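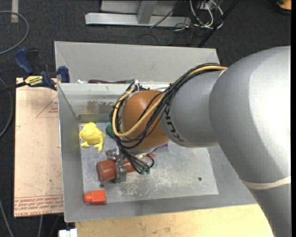
Picking Robots and the People Who Pick
Project report, Work and Technology course
Woo-jin Sun
November 2024

1. Why I chose this topic

Before I started my studies I worked one summer in a warehouse, and my job was picking: take the item from the bin, scan it, put it in the box. For this project I wanted to know what happens to this job when a robot arm takes a part of it. I visited the returns department of Merkano in Cludovmont in July. The company sells household goods and toys, and the department sorts mixed items which customers have sent back. One sorting line there works with an arm, and the other lines are still done by hand.

2. How I worked

I spoke with 11 employees, most of them pickers and two of them shift leaders. I also stood beside the line and wrote down what people did when the arm stopped. Merkano gave me the stop records for the weeks of my visit. The planning software is called Prerura and it keeps these records by itself.

3. What the job was and what it is now

Mixed bins are difficult for a machine. A soft or rounded toy can lie next to a hard plastic block, and each of them must be held in a different way. A person does this without thinking. The arm must find a good place for its fingers, and objects that lie close to a wall or under another object are harder for it.

In the records I found 305 stops in which a person had to help. In most cases the help was short – the worker moved one item away from the wall and pressed the restart button. One picker, Văn, told me that his back is better now, but that he is more tired in the head. "Before, I had my own speed," he said. "Now I wait, and then I must be fast."

This was the most common answer in my interviews. The lifting and bending became less, and the waiting became more. Three employees said they like the new work because they have learned to change the gripper fingers and to read the error messages. Others said they got only a short introduction and they still call the shift leader for small problems.

4. Pay and training

The pickers at the robot line have the same pay as before, although they now do simple technical work. Both shift leaders think this should change. The full training takes 18 hours, but at the time of my visit only the day shift had finished it. The night shift learned from colleagues, and I think this explains why their stops were longer.

5. Limits of the project

I saw one department, and only for a short time. The stop records do not say who helped or how the person felt about it. I could also not compare with the period before the arm came, as no stops were recorded then. For a next study I would interview the night shift first, and I would ask the people who moved to other departments why they left the line.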